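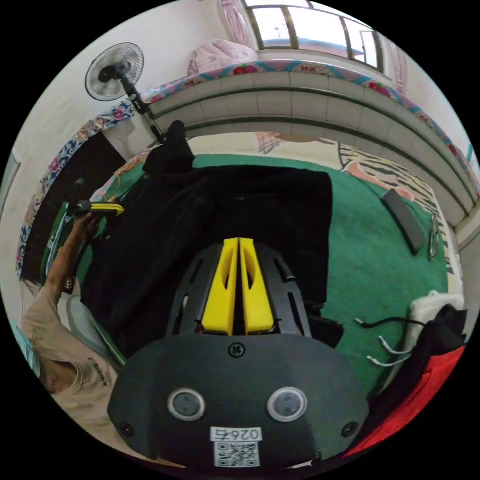

Washing and Drying Dark Clothes

Dark cotton loses color in two ways. Dye leaves the fiber in the wash water, and surface fibers break and stand up, which makes the cloth look gray even when most of the dye is still in it. The steps below deal mainly with the second problem.

Before the wash

Turn each item inside out. Close zippers and hooks. Empty the pockets and brush out the seams; one tissue will mark a whole load. Keep dark items away from towels and fleece, both of which shed.

Fill the drum to two thirds. A packed drum rubs cloth against cloth and rinses poorly.

Washing

Use cold water and the shortest cycle that gets the load clean. Liquid detergent is preferred. Powder that has not dissolved dries as pale streaks along folds, most often at the waistband and under the arms. If streaks appear, run a second rinse with no detergent before doing anything else.

Measure the dose. The cap on most bottles holds more than a normal load needs, and the fill lines inside it are hard to read. Mark the line you use with a paint pen.

New black items bleed. Wash them alone for the first 3 cycles.

Drying

Knits should be dried flat. A wet knit on a hanger stretches at the shoulders and the hem drops. Roll the item in a dry towel, press, unroll, and lay it out to its normal shape with the side seams straight. Turn it over once the top side feels dry.

Do not lay a damp dark item on pale bedding. Put an old towel of a similar color underneath.

Woven shirts and pants may go on a line, inside out and in shade. Direct sun fades the shoulder line first.

Lint

Remove lint when the cloth is fully dry. Work in one direction, from collar to hem. A damp rubber glove does the same job as a sticky roller and picks up pet hair better.

Ironing

Iron on the reverse side. Shine on black cloth comes from pressed fibers and is hard to remove. Steam held just above the surface, followed by a soft brush, will reduce it on wool but does little for polyester.

Notes by Guangming Guo. Updated 2026-02-01.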